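Stemo Ladder 97
Bond and CD ladder software for advisory offices
From Prodedum

Overview
Stemo Ladder 97 builds and tracks maturity ladders made up of Treasury notes, municipal bonds and bank certificates of deposit. It runs on a desktop or office server and keeps its own local database. Client holdings are read from a custodian export file and grouped by household, account and tax status. No trades are placed from the program. Orders are written to a text file, which the adviser reviews and submits by hand.
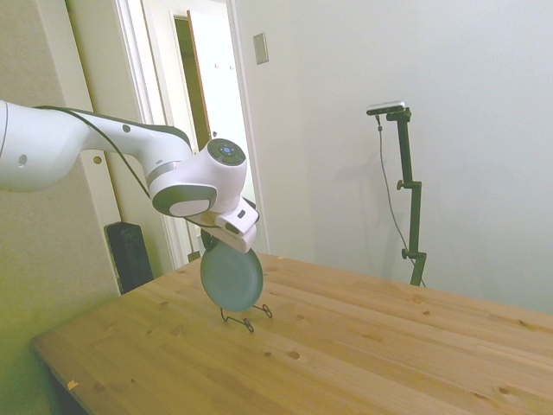 Ladder construction
A ladder can hold up to 20 rungs. Each rung is defined by a maturity window, a target par amount and a minimum credit rating. Windows may be equal in length or set one at a time. If a rung can't be filled from the offering list, it stays open and is marked U in the report.

Par amounts are rounded down to the minimum denomination of the security, and the remainder is carried to cash. Accrued interest is calculated separately from price on actual/actual, 30/360 or actual/360, according to the security type. The day count can be overridden per security but not per account.

Call handling
Callable issues are shown at yield to worst by default. Yield to maturity and yield to next call are stored as well and can be added as columns. When a call notice is entered, the rung is released on the call date and the reinvestment queue is updated overnight.
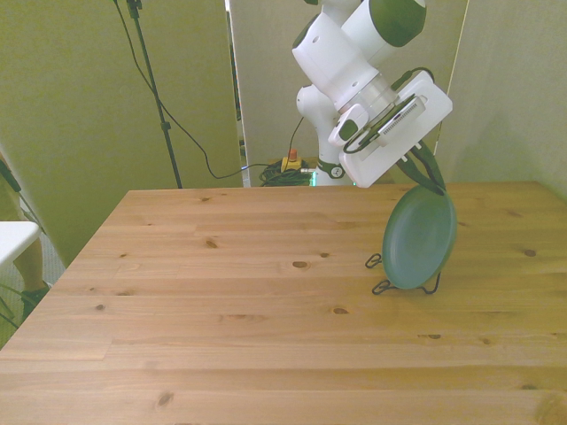

The queue lists every maturity, call and coupon due within 184 days, in date order. Items can be held, released or assigned to a replacement security. Held items stay in the queue past their due date until someone with editor rights clears them.

Specifications
Ladders per account: 4
Rungs per ladder: 20
Households, standard license: 100
Import formats: CSV, fixed-width text
Export formats: CSV, PDF, plain text
Price history: daily close, manual entry or Hartono feed (separate subscription)
User roles: viewer, editor, administrator

Compatibility
Files saved in Nevau can be opened directly. Custom rating scales in Nevau files are not converted and must be entered again under Settings, Ratings. Ladders saved in the current version can't be opened in earlier ones.

Release notes, 12/20/25
Corrected first-coupon interest on new issues with a long first period.
Zero-coupon securities no longer appear in the coupon report.
Added a column for state of issue.
The next scheduled release is in March.

Ordering
Licenses are sold per office and renewed yearly. For license transfers or more than 100 households, contact Arnulfo Ayala in the Prodedum licensing department and include the current license key.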